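Ovmont Releases Results of Household and Shop-Floor Chore Trials

Weighing and sorting tasks close to routine use; cloth and closed containers remain unsolved

SENDVILLE, April. Ovmont, a test laboratory for light automation, today released the results of a trial series on whether a single-arm robot can carry out small chores found in kitchens, stockrooms and packing areas. The series covered 874 attempts at 15 chores. Each chore was set up on a bench, with the same arm and the same two-finger gripper used throughout.

The laboratory grouped the 15 chores by outcome. Five met the level that Ovmont considers suitable for unattended work under fixed conditions. Eight were completed often enough to be useful with a person nearby to clear faults. The remaining two, folding a hand towel and opening a screw-top jar, did not reach a usable level in any configuration tested.

"The question we get from small shops is whether they can buy an arm and stop doing a certain job by hand," said Jahangir Kanagaratnam, who directs the trials at Ovmont. "For a few jobs the answer is yes, provided the bench stays the way it was set up. For most jobs the answer is that someone still has to be within reach."

Weighing was included because it occurs in both settings. In a kitchen it means portioning; in a stockroom it means checking parts by weight before they are bagged. The chore has three stages: placing a container on a scale, allowing the reading to settle, and moving the container to a marked position. A placement counts as valid only if the base of the container rests fully on the platform and the gripper has released it. Contact between the gripper and the scale housing is scored as a fault, even when the container ends up in the correct position.

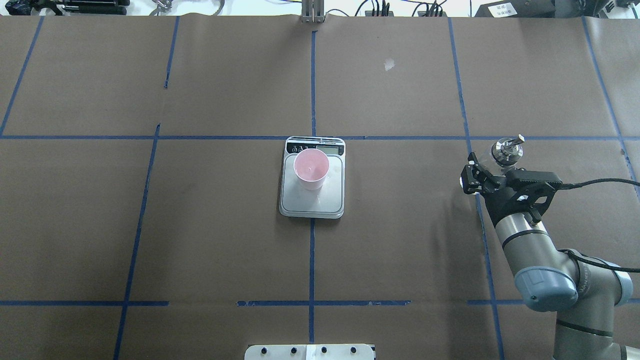 Weighing chore: a pink plastic cup on a digital kitchen scale, with the gripper to the right. Blue tape divides the paper-covered table into sections.

Rigid cups and small bins were handled more reliably than thin-walled containers, which deformed under grip and were sometimes set down at an angle. Ovmont reports that grip force alone did not resolve the problem. Lower force reduced deformation but increased the number of drops during transfer. A change of fingertip material is planned for the next series.

Faults were logged under four headings: missed grasp, drop, poor placement and timeout. Missed grasps were the most common overall. They occurred mainly when an object had been moved to a section of the table that had not been used during setup, or when one object partly hid another. Timeouts were concentrated in the two chores that failed.

Speed was recorded but did not count toward the result. In all 15 chores the arm was slower than a person doing the same work. Ovmont notes that this matters less in jobs that can run outside working hours and more in kitchens, where the next step usually depends on the one before it.

The trials were carried out with Nolter, which supplied the task software, and Haque, a packing contractor that selected the shop-floor chores from its own daily work. Haque intends to place one arm at its Sendville site for parts weighing. The station will run on a single shift, and an operator will remain assigned to it for the whole of the first period.

"We picked jobs that people here do every day and do not enjoy," a Haque spokesperson said. "Weighing and tray loading look workable. Anything with a bag or a cloth in it stays with our staff for now."

Ovmont advises against reading the results as a measure of general household ability. All chores were started from a prepared bench, lighting was constant, and no one else was working in the area during an attempt. A home kitchen meets none of these conditions for long. The laboratory has not tested work near children or pets, hot liquids, or knives.

The next series will repeat the eight supervised chores with changed lighting and with objects placed outside the marked sections. The weighing chore will be extended to include pouring dry goods to a target weight.

The full report, including the fault log and the setup instructions for each chore, is available on request from the Ovmont press office. Bench demonstrations for trade visitors are held at the Sendville laboratory on Tuesday afternoons by appointment.

About Ovmont
Ovmont tests light automation equipment for small manufacturers, packing firms and food service operators. The laboratory is based in Sendville.

Press contact
Ovmont Press Office, Sendville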